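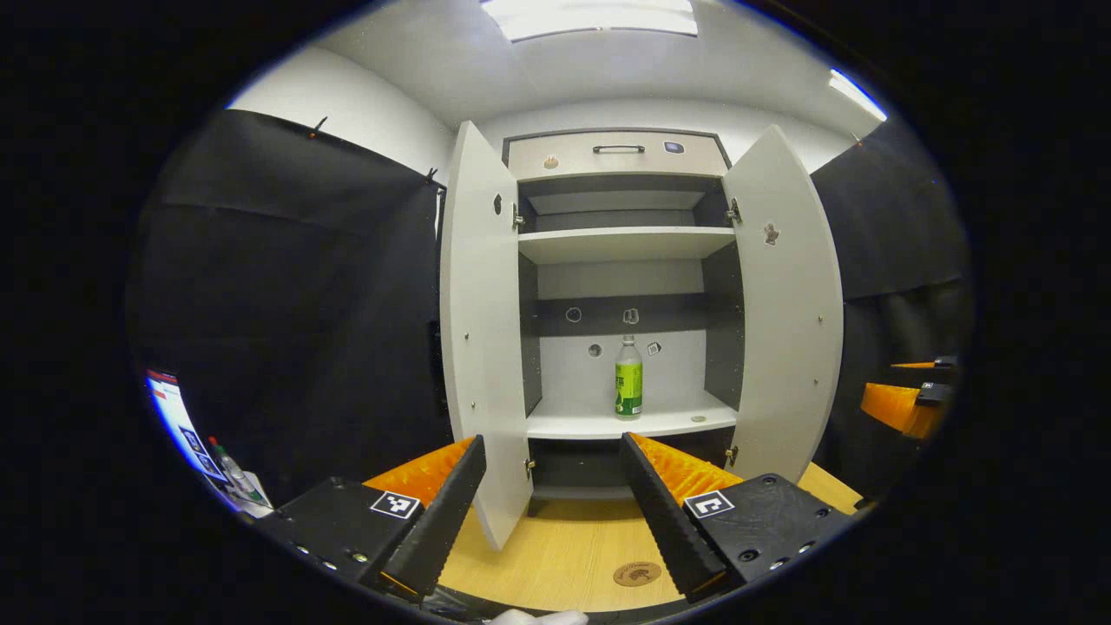

Two Fingers, Two Pads and a Lot of Opinions

By Orla Geraghty

The first thing Bernadette Keogh told me was to stop squeezing so hard. The second was that everybody squeezes too hard, so I shouldn't feel bad about it. I'd been holding a gripper for maybe a minute at that point and my forearm was already complaining.

I'd come to Oltness to spend a couple of days with a small team that was choosing a gripper, which sounded to me like a job you could finish before lunch. You look at the catalog, you pick one, you bolt it on. Bernadette, who runs the bench there, has been at it since January. She had a spreadsheet with 586 rows in it when I arrived and 644 when I left, and she scrolled through it for me with the kind of pride other people save for vacation photos.

Every row is one try. Somebody picks up a gripper by its handle, reaches into a cabinet or across a table, grabs a thing, moves it, lets go, and the row says how that went. The grippers are hand-held versions of the ones that would eventually sit on the end of an arm, with a camera riding along above the fingers. So you, the person, are the arm. It's a strange feeling! You know perfectly well how to pick up a bottle, you've done it your whole life, and suddenly you're doing it through two black fingers with teeth on them, like a lobster who went to engineering school.

The fingers were what the argument was about. Oltness had narrowed things down to three sets by the time I showed up, and the team called them by name as if they were horses. There was the Tamura, the Wei and the Trodumero. The Tamura fingers are flat and stiff and very exact. The Wei ones are soft all the way through and bend around whatever you close them on. The Trodumero is the in-between one: a hard toothed finger with a bright orange ribbed pad behind it. Gangadharan Devadiga, who did most of the mounting and unmounting, liked the Trodumero and made no secret of it. Bernadette liked the Tamura and pretended to be neutral.

I started on the Tamura because Bernadette handed it to me. On the table it was lovely. I picked up a pen. I picked up a coin, on my fourth go, and was so pleased with myself that I dropped it. If all the world were pens and coins on flat tables I'd have told them to buy a crate of Tamuras and go home.

Then we went over to the cabinet.

The cabinet is a plain white two-door thing with a drawer on top, and I came to hate it a little. Black curtains hang on either side so the background stays the same from one try to the next, and the doors swing open toward you. There was a plastic bottle with a bright green label standing on the lower shelf, and my job was to bring it out. That was the whole job.

What makes it hard is that your gripper is wider than your hand. A bare hand goes into a cupboard sideways, or curls, or sneaks in over the top of something. A gripper goes in like a piece of furniture. There are blocks at the base of the fingers, with square black-and-white markers on them so the software can work out where the fingers are, and those blocks want to say hello to every edge they pass. My first reach clipped the door. My second went straight in, closed beautifully on nothing at all, and came out again. Gangadharan wrote both of them down. I asked whether practice runs counted and he said there weren't any practice runs.

With the Tamura I got the bottle out on the fifth reach, tilted so far over that I was glad the cap was on. Flat fingers on a round bottle touch it along two thin lines, and it swings between them like a gate. You can squeeze harder, and then you're back to what Bernadette said in the first place.

The Wei was the opposite problem. It wrapped around the bottle like it was pleased to see it, and for ten seconds I thought I'd found the winner. But soft fingers keep moving after you've stopped. I'd bring the bottle out over the table, stop my hand, and the bottle would carry on for a bit and then come back, nodding. Setting it down meant waiting for it to finish. Fulvio D'Amico, who writes the controller side of things, was watching over my shoulder and making small unhappy noises. His trouble with soft fingers is that the camera sees them bend, and the bend is different every time, and he has to teach a machine to make sense of that. A person just shrugs and waits for the wobble to stop. An arm has to be told what a wobble is.

So that left the Trodumero, and yes, I liked it best too, and I'd have liked to say so in a cooler way than I did at the time (I think the word I used was "ooh"). The teeth hold and the pads give. When I closed on the bottle I could feel it settle and stay there. I got it out on my second reach and stood it back on the shelf on my third, and Gangadharan put the row in with a flourish.

Bernadette let us enjoy this for a moment and then brought out a sheet of paper.

Nothing humbles a toothed finger like a sheet of paper. The Tamura takes it by one corner, easy as you please. The Trodumero either misses it or chews it. We tried a playing card after that, and a cork coaster, which I'd assumed would be simple and which skated over the wood-grain surface ahead of me every time I got near. The trick with the coaster, Saoirse Dolan showed me, is to pin one side down and roll the other finger under the rim. She did it without looking, while telling me about her drive in. Saoirse has the most rows in the spreadsheet of anyone and she moves slower than the rest of them, which I noticed early and didn't manage to copy until the second day.

I asked her which set she'd choose. She said it depended who was paying for the replacement pads. They wear, apparently. The ribs get shiny first and then they start to slip, and you don't notice it happening, you just think you're getting tired. She now swaps hers after every 40 reaches whether they look worn or not, and she keeps the old ones in a mug.

The camera question took up most of my second morning and I'll be honest that I'd expected to be bored by it. The one they use has a very wide view, so wide that the cabinet doors bow outward and the room bends at the corners. Fulvio wants it that way. With a narrow lens you get a nice straight picture of the bottle and no idea where the door is. With the wide one you get the fingers, the shelf, both doors, the ceiling light, the lot. The price is that everything in the middle looks farther off than it is. I watched a few of my own reaches played back and could see exactly how I'd clipped that door, coming in low and fast from the left like someone late for a bus.

They'd tried mounting the camera lower, closer to the fingers. It gave a better look at the grip, and then the moment you closed on anything bigger than a lemon, the thing you were holding blocked the view of everything else. They'd tried it higher, too, and it knocked against the shelf. Where it sits now is a compromise that only Fulvio is happy with, and he's the one who has to use the pictures.

By the afternoon I'd done 23 reaches with the Trodumero and I'd stopped gripping the handle like a subway pole. I'd also stopped watching my hand. You start looking past the fingers at where you want the thing to end up, the way you look down the road when you drive, and the fingers sort themselves out. Saoirse said that was when my rows would start being any use. I asked what happened to the earlier ones and she said they kept those as well, and that a robot could learn plenty from a person bumping into a door.

I wanted a verdict before I left, being a person who writes for a living and needs one. Bernadette gave me half of one. They're going ahead with the Trodumero for cabinets and shelves and anything you could call a bottle or a jar. For flat stuff they're asking whether a thin straight tip, closer to the Tamura's, could be fitted to the end of the same finger. Gangadharan has already cut two and doesn't like either. The Wei set has gone back in its box for now, though Fulvio did admit it was the only one of the three that never marked a peach.

My forearm hurt for two days. The coin, for the record, is still the hardest, and I've been practicing at home with a pair of salad tongs.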